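Sorting on a mirror: how a research group taught a policy to ignore reflections

The task set by the manipulation group at Prarkar looks simple on paper. A fixed number of toy blocks stand on a table with several plastic bins, and an arm has to put each block in the bin named in a written instruction. The table, however, has a glossy top, and most of the bins can be seen through.

Both properties cause trouble for a policy that works from colour images alone. A polished surface shows a second, inverted block directly under the first. A tinted wall lets the colour of its contents through, but darkened, so that a yellow block inside a grey bin no longer matches a yellow block outside it.

In the group's first trials, a policy trained on a matt table was moved to the glossy one without further training. It completed 17 of 100 placements. The commonest fault was a grasp aimed too low, at a point between the block and its reflection.

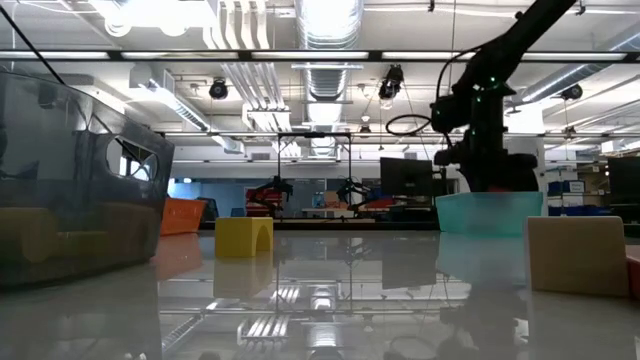 Faulkner objects that a matt cloth would have cured the fault in an afternoon, and that depth sensing ought to have been tried before any new data was collected. The group's report accepts the first point but argues that a cloth removes the problem from one bench only. On the second, it notes that the depth cameras to hand gave poor readings on both the tabletop and the bin walls.

The method finally adopted, named Coslow, leaves the hardware alone. During training, every recorded demonstration is paired with an altered copy in which the area under each object has been blurred, shifted or recoloured. The network is penalised when its predicted grasp point differs between the two. Over many such pairs it learns to give little weight to the reflected area.

The training set held 386 demonstrations, all recorded on the glossy table. Bins were moved between recordings, and blocks were stood on different faces so that height could not be guessed from colour. 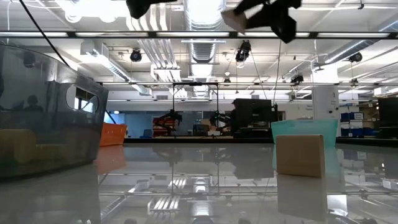 Partial occlusion was treated separately. When one bin stands behind the corner of another, the policy has to choose a release point from whatever part of the rim remains in view. Coslow keeps a short memory of 6 earlier images for this purpose and takes the rim position from the clearest of them. Without the memory, releases drifted towards the nearer bin.

With both parts in place, the policy completed more than four fifths of its placements on the same test. Most of the remaining failures involved blocks already inside a tinted bin, which the instruction asked to have moved elsewhere. The altered copies do nothing for that case, as the colour shift comes from the wall.

A follow-up study with Ziso is due to begin in October and will use clear, tinted and opaque bins in equal numbers. The training code will be released once those trials have been logged.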